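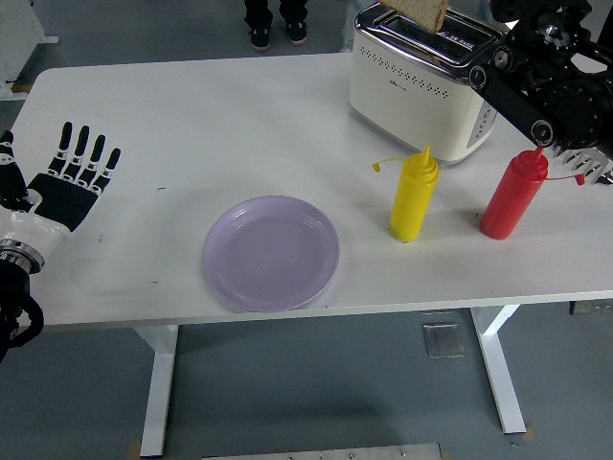 Himetti bench cell: review from the Ruddock open day

Himetti sells its bench cell as a ready-made package for teaching and small research groups: a multi-fingered hand, control software and a library of household tasks. Ruddock, the distributor, had it running at its open day in May, and I spent most of the morning session with it. What follows is based on that session and on the printed documentation. I have not had the unit on my own bench.

The task

The routine on show was breakfast service. A toaster with a slice of bread in it, a plate and two squeeze bottles, one yellow and one red, are set out on a white table. The operator selects an object and an action from a list, and the hand carries it out. Plate handling, bottle handling and bread transfer are stored as separate programs and can be chained.

This is a better test than the coloured blocks most suppliers bring. A shallow plate gives very little edge to get under, a squeeze bottle deforms if the grip force is wrong, and toast breaks. The glossy table top is a fair choice as well, as reflections tend to upset cheaper depth sensing.

The hand

Four fingers and a thumb, black with small silver joint segments, on a white-shelled forearm. The fingers spread enough to approach a plate from above with the palm down. Motion is smooth at low speed. At the middle speed setting there was a visible tremor in the fingertips when the arm stopped, lasting long enough that the software waited for it to settle before closing. Ruddock's staff put this down to the default damping values, which the user can edit.

Bottle grasps were reliable. The hand took the yellow bottle upright, lifted, paused and replaced it on every attempt I watched. Squeezing was less consistent, and the dose varied from a dot to a long smear. Bread transfer failed 3 times during the session, each time through the slice tearing at the point of contact. The pinch force can be reduced, but the lowest setting lets the slice rotate.

Cable routing needs attention. The lead hangs in a loop below the forearm and would be better clipped. I would expect it to catch on a bench edge sooner or later.

Software

Programs are built in Cuva, which runs in a browser and shows each task as a chain of steps. It is quick to learn. Grasp points are marked on a stored view of the object and then adjusted by hand. The simulator is basic and treats every object as rigid, so anything learned there about bottles or bread is of limited use.

Logging is good. Joint positions, motor current and fingertip force are written to plain files with one time base. The supplied log for the bottle program ran to 1,739 lines and opened in a spreadsheet without conversion.

The object library is licensed separately from Munusix and holds 1,218 entries, of which 734 have tested grasps. The remainder have shape data only. The sales sheet quotes the larger figure and leaves the smaller one to the appendix.

Documentation

Printed, spiral bound, clear on installation and weak on fault codes. Several codes are listed with no remedy beyond a restart. The wiring diagram is correct for the current connector but the text beside it still refers to the earlier one.

Verdict

Suitable for a teaching lab that wants grasping work on ordinary objects and has someone able to tune force and damping values. Less suitable for unattended running. I would ask for a trial with your own objects before ordering, and would budget for the Munusix licence from the start.

Good: bottle grasps, logging, Cuva step editor.
Poor: bread handling, fault codes, cable routing, rigid-only simulator.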